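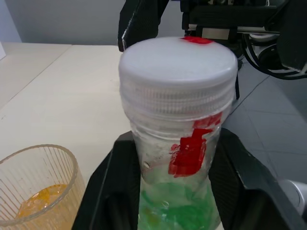 Bottle and Jar Month Is Back at Zirolthorpe

August is when we turn out the cupboards, and this year the clear bottles get their turn! If you have been saving empties under the sink since spring (we know plenty of you have), bring them along to the long tables any afternoon after 3 and find them a second life.

Last year 118 bottles and jars came through the door. This year we had 171 before the month was half over, and the shelf by the window is already full. There are tall ones, squat ones, pickle jars, juice bottles and a whole family of ribbed glass cups that somebody dropped off in a shoebox. The wide-necked plastic bottles are the ones we get most excited about. You can get your fingers inside, you can stuff them with scraps and see the color from across the room, and a big screw cap with a ribbed edge is so much easier for small hands to turn than the little ones on soda bottles.

We mark ours with red tape. A torn patch on the neck is plenty, and there is no need to get the scissors out for it. Red means the bottle is spoken for, so please leave those where they are and help yourself to anything without tape. Green filling has been the runaway favorite so far – wrapping, tissue, crinkly bits of bag, all of it squashed down to the bottom – and we are now running low. Blue and purple we have by the boxful, if anyone feels like starting a new fashion.

A few notes on getting them ready at home:

Rinse with warm water and a drop of dish soap, then leave the bottle upside down overnight with the cap off.

Cloudy plastic is fine. If the white film bothers you, swish a spoonful of vinegar and some uncooked rice around inside for a minute or two. It won't shift everything, but it does a surprisingly good job on the shoulders.

Labels can stay on. We have a tub for soaking them, and peeling is half the fun.

Please keep caps with their bottles! We have a drawer of 30 loose caps from last year and not one of them fits anything.

The finished bottles will go over to the Brurkusell hall for the Clirko table at the end of the month, where they will be lined up along the windowsill to catch the light. Last year's row looked wonderful in the late afternoon and several people asked if they could take one home. Yes, you can, once the display comes down.

Still wanted: green tissue, funnels, long-handled spoons and one more roll of red tape. Leave them in the crate marked Fogh, just inside the side door.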